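Plitport 3: selling the simulator before the gripper

12/10/2024

Muvau has supplied parallel grippers to small integrators for 11 years. Its newest product contains no hardware. Plitport 3 is a simulation kit: a set of gripper models, a scene generator and a rendering engine, licensed per seat, intended for teams that train grasping software before a cell has been built.

Usa Thaweesak, who leads the product, is cautious about what the kit replaces. "It replaces the first stage of data gathering," she said. "You still need the arm, and you still need to test on the arm. We don't quote a figure for how much real data it saves. It depends on the part and on the sensor."

The models supplied are plain. Each two-finger gripper is reduced to a base and a pair of prisms, with the fasteners and joint detail removed. Thaweesak said this was settled early, after a trial of fully detailed CAD imports. "The contact solver spends its time on screw heads. They never touch anything. We kept the finger faces and the stroke, and dropped the remainder."

Users can import their own finger geometry, provided it is convex or has been split into convex pieces. The splitting tool was written by Nipon Khamphan, who also maintains the scene generator. He described the latter as a list of ranges. Light level, light position, surface texture, camera offset and the placement of flat obstacles are each given limits, and the generator draws from them. 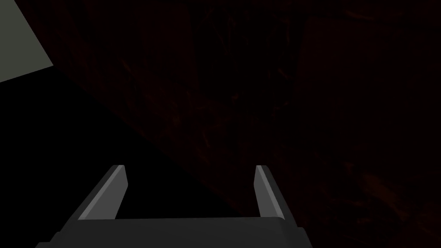 Khamphan said that most support queries concern those limits. New users tend to set them too narrowly. "They copy the lighting in their own workshop and leave it there. Then somebody switches off a row of lamps and the grasp detector stops working. Our default includes very dark scenes. People write in to ask if it is a fault. It is the default."

Textures are handled in the same way. The library holds 50 base patterns, which can be recoloured and stretched, and the licence allows customers to add their own. Khamphan does not recommend matching them to the real bench. He would like the software to learn the fingers and the part, and to disregard what lies behind them.

One early customer was Sitthichai, a packaging integrator, where Jaruwan Noiphan ran the evaluation from March. Her account was mixed. Installation was simple, and the exported camera poses agreed with her own calibration format after one axis was swapped. Depth output was less satisfactory.

"The depth is too clean," she said. "A real sensor loses pixels on a shiny edge. Version 2 gave us perfect edges, so we wrote our own noise step. Version 3 has one built in, but I still use ours. Theirs treats every material alike."

Thaweesak accepted the point. Noise per material is planned, she said, though she would not give a release date. Soft parts are not supported at all, and bags and film are outside the scope of the present solver.

A seat licence runs for 6 months and includes updates. The kit exports to Faltitz, the company's own controller software, and to two open formats. Noiphan uses one of the open formats and has not tried Faltitz. Her team has renewed for a second term, with one seat fewer than before.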